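In Praise of the See-Through Box

I grew up in a house where everything had a lid. Tins, hampers, a bread box the size of a small dog, and you had to lift each one to find out what you were having for lunch. My mother loved it that way, and I loved her kitchen, but I have come around to the opposite view in my old age, and I'd like to make the case for it here (slowly, I'm afraid, as I make most cases).

Food and drink should live where you can see them. Put the soda and the fruit in a clear acrylic organizer on the table and they get picked up and enjoyed. Put them behind a cabinet door and you'll find them again in December, wondering who bought them.

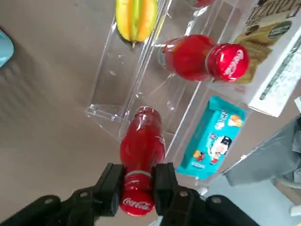
Does fruit really belong in the same organizer as the drinks?
I think so, as long as the fruit is firm and you don't pile anything on top of it. A starfruit does nicely next to a few cans, and you'll remember to eat it while it's good.

My neighbors disagree, and they have reasons. Clear plastic shows every smudge, and it does want a wipe with a soft cloth now and then - a chore I've never minded with the radio on. They also say it looks like a shop. Well, I like shops! I spent 9 happy years behind the counter at Soylu, a little grocery where you could see every last thing we sold, and I don't remember anyone complaining that the lemons were too easy to find.

I'll give some ground on baskets. A plastic one with slotted sides lets the air through, you can carry it to the sink in one hand, and a pale blue one cheers up a brown table no end.

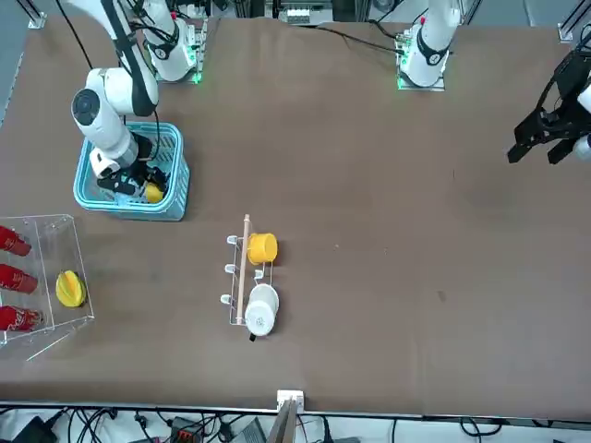
Cans are another matter, and here I do get stubborn. Lay them on their sides, one on top of another, all facing the same way, and they take up hardly any of the table. Stand them up and they wander off to every corner, at least in my kitchen. The dish rack can stay out too, as far as I'm concerned. I used to tuck mine under the sink before company came, and then I'd be down on my knees looking for it before the coffee was finished.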